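Subject: Re: [shelf-talk] Getting musty paperbacks through a damp spring
Date: 2018-05-03
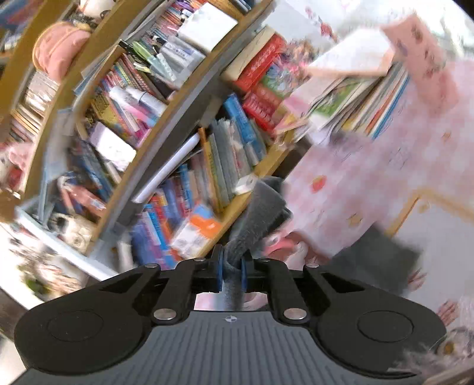 Gray cloth, up by the bookshelf

Kristýna Šindelář wrote:
> I inherited my uncle's Urkitz novels, 53 of them, and they all
> smell like a cellar. No spots that I can see, just the smell.
> Has anyone had luck with baking soda? And do I dare put them
> next to my other books in the meantime?

Oh, what a great thing to inherit, Kristýna! I've been hunting for the early Urkitz titles for years (the sea stories especially) and have only ever found four.

Yes to baking soda, but be patient with it. I use a big plastic tub with a lid, an open dish of soda at the bottom, and the books standing up on a wire rack with their pages fanned a little. Then leave it alone for two weeks — longer if you can stand it. Don't sprinkle the powder between the pages, it gets down into the spine and you'll be shaking it out until July.

I'd keep them away from the rest for now. Mine sat in the hallway on a folding table, and when the smell was down to almost nothing I dusted the covers with a soft dry cloth, top edge first, working away from the spine, and moved them in. Leave a finger's width behind the row so the air can get around. It really does help!

One more thing, get a cheap humidity meter. I have a little Pikby one that lives behind the dictionaries and I check it far more often than I need to. Under 53 percent and I'm happy.

Does your set include "Helia"? The Makhubela translation has a wonderful foreword that got dropped from the later printings, and I'd love to know if yours has it. Mine starts on page 4, right after the map.

Happy reading, and tell us how they come out!

> Also, is 600 pages too thick to stand up on a rack?

Sorry, missed this at the bottom. No, just put a bookend on each side.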